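Chapter 4
Designing a Data Warehouse

Learning objectives

After reading this chapter you should be able to:

Explain the difference between a transactional database and a data warehouse.
State the grain of a fact table in one sentence.
Tell facts from dimensions in a set of business requirements.
Choose a method for handling dimension values that change.
Describe the main steps of a nightly load.

Opening case: Zivercombe

Zivercombe sells housewares through its own stores and through a website. Each store runs a point-of-sale system that writes to a local database, and the website has an order database of its own. A third system, bought from a supplier called Prokow, keeps track of stock in the central warehouse.

For years the monthly sales report was put together by hand. Peninah Waweru, the reporting manager, asked each store for an export, pasted the exports into a workbook, and added the website orders at the bottom. The workbook had 22 tabs. When a product manager wanted to know how countertop appliances had sold against storage and organizers, she had to look up the product codes one group at a time, and the codes used by the website did not match the codes used in the stores.

The report for June was ready in the last week of July. By then the buying team had already placed its fall orders.

Zivercombe hired a consultant, Ximeng Lei, to recommend a better arrangement. Her first finding was that the company had no shortage of data. It had three systems that each described the business correctly for their own purposes, and no place where the three descriptions were brought together. Her second finding was that two departments used the word "sale" differently. The stores counted a sale when the customer paid. The website team counted a sale when the order shipped. Both numbers appeared in the same column of the workbook.

We will come back to Zivercombe throughout the chapter.

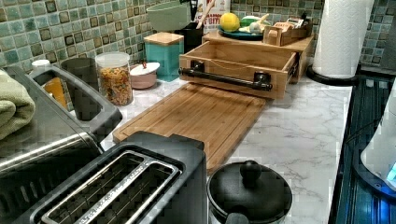 4.1 Operational systems and analytical systems

A database that supports daily work is called an operational system, or a transactional system. It has to record small events quickly and correctly. When a cashier scans an item, the point-of-sale database inserts one row, lowers the stock count, and moves on. The tables are normalized, so that each fact is stored once and an update touches as few rows as possible.

An analytical system has a different job. Its users ask questions that cover many rows and long periods. How did returns this spring compare with last spring? Which product groups sell together? A question like this might read millions of rows and return twelve. Normalized tables make such queries slow to run and hard to write, because the answer is spread over many small tables that have to be joined.

A data warehouse is a database built for the second kind of work. It takes copies of data from operational systems, puts them into a common form, and keeps them for a long time. Four properties are usually mentioned in a definition:

Subject oriented. The tables are arranged by business subject, such as sales or inventory, and do not follow the layout of any one application.

Integrated. Codes, units, and names have been made consistent. A product has one identifier no matter which system reported it.

Time variant. Every row is tied to a point or period in time, and older values are kept.

Nonvolatile. Users read from the warehouse. They do not edit it. Changes arrive through a controlled load.

Running reports directly against the operational database is sometimes good enough. A small company with one system and a handful of reports may never need a warehouse. The trouble starts when reports slow down the daily work, when history is overwritten, or when a question needs data from more than one source. Zivercombe had the second and third problems.

4.2 Facts and dimensions

The most common design for a warehouse is the dimensional model. It divides the data into two kinds of table.

A fact table holds measurements. In a sales fact table, these might be the quantity sold, the price charged, and the discount given. Fact tables are long and narrow. They grow every day.

A dimension table holds the descriptions that people use to group and filter the measurements. Product, store, customer, and date are typical dimensions. Dimension tables are short and wide. A product dimension at Zivercombe would include the product name, the category, the color, the supplier, and the package size.

Each row in the fact table carries a key for every dimension it relates to. When the tables are drawn on paper with the fact table in the center and the dimensions placed around it, the result looks something like a star, and the design is called a star schema. If the dimensions are themselves split into smaller tables, for example by moving category into a table of its own, the design is called a snowflake schema. Most designers prefer the star for reporting. The space saved by a snowflake is small, and the extra joins make queries harder for business users to follow.

Choosing the grain

The grain of a fact table is a statement of what one row means. It should be settled before any column is chosen. "One row for each item on each customer receipt" is a grain. "Sales data" is not.

Lei wrote down two possible grains for Zivercombe. The first was one row per product, per store, per day. The second was one row per receipt line. The daily grain would have given a smaller table, and it would have answered most of the questions on the current report. It could not have shown which products were bought together, and the buying team had asked for that. The receipt line was chosen.

As a rule, pick the lowest level of detail that the source systems can supply at reasonable cost. Detailed rows can always be added up later. Totals cannot be broken apart again.
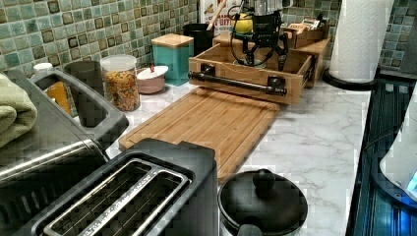 4.3 Dimensions that change

Products are moved from one category to another. Stores are assigned to new regions. Customers change address. A dimension whose values change from time to time is called a slowly changing dimension, and the designer has to decide what to do with the old value.

Type 1 overwrites it. The row is updated and the earlier value is lost. This is suitable for correcting mistakes, such as a misspelled name.

Type 2 adds a row. The old row is marked as expired and a new row is inserted with a new key and a start date. Sales made before the change still point to the old row, and sales made after it point to the new one. Type 2 keeps a full history and is the usual choice when the change matters to the business.

Type 3 adds a column. The table has one column for the current value and another for the previous value. It is useful when people want to see results both ways during a reorganization, but it remembers only one change.

A single dimension can mix these methods. At Zivercombe, product name was handled as Type 1 and category as Type 2.

Note that Type 2 depends on a surrogate key, a plain number assigned by the warehouse. The product code from the source system cannot serve as the primary key of the dimension, because the same code will appear on more than one row.

4.4 Loading the warehouse

Data reaches the warehouse through a process known as extract, transform, and load, or ETL. The Zivercombe load starts at 3 a.m., after the website has finished its own overnight jobs. It copies new and changed rows into a staging area, matches product codes against a cross-reference table, assigns surrogate keys, and writes to the dimension tables first and the fact tables second.

The order matters. A fact row cannot be given a product key until the product exists in the dimension. When a sale arrives with an unknown code, the load assigns it to a placeholder row and writes the code to an exception list. In the first week of testing there were 72 codes on that list. After the cross-reference table was corrected, 30 of them remained, all belonging to discontinued items from Yáñez, a supplier the company no longer used.

Key terms introduced so far: data warehouse, dimension table, ETL, fact table, grain, slowly changing dimension, snowflake schema, staging area, star schema, surrogate key.

Section 4.5 works through the full sales schema, beginning with the date dimension.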